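Up at 4, couldn't get back to sleep, rain on the tin roof and my head full of boxes. Moving out of the Grergate place by the end of the month and I have packed, what, the bathroom cupboard? And half the books. Made toast. Ate it standing up.

Rang the removalists in Darstead once they opened. They want more for the piano than for everything else put together, and that's without the stairs. Said I'd think about it. Haven't thought about it. Might just leave the bloody thing for the next tenants, it hasn't held a tune since the flood anyway.

Bond forms still not in. Need the reference number (2106 something, it's on the fridge under the magnet) and the letter from Jaiswal re the carpet. They reckon about 1000 dollars for the stain in the hall, which was there when I moved in, and I've got the email to prove it if I can find the email.
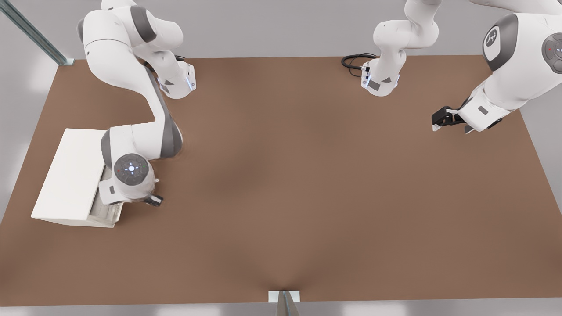
Kitchen table is the thing I keep going round on. Too big for the new flat, measured it twice, it'd go in only if I never opened the oven. But I want one big plain surface to work at, I've decided that much. Something like that brown tabletop, smooth and matte, with nothing loose on the right half of it. Imagine. Mine currently has 13 jars, the good scissors, a bag of pegs and the tax. Could cut it down? Dad's saw is in the shed somewhere, behind the esky.

Arvo was a write-off. Drove out to Wimen for free cartons from the bottle shop, they'd flattened the lot and half were soggy. Took them regardless. Bought chips, ate them in the car with teh heater on.

Wrapped the glasses tonight. Ran out of newspaper so the last few are in socks. Tomorow: linen press, ring the gas people, find that email.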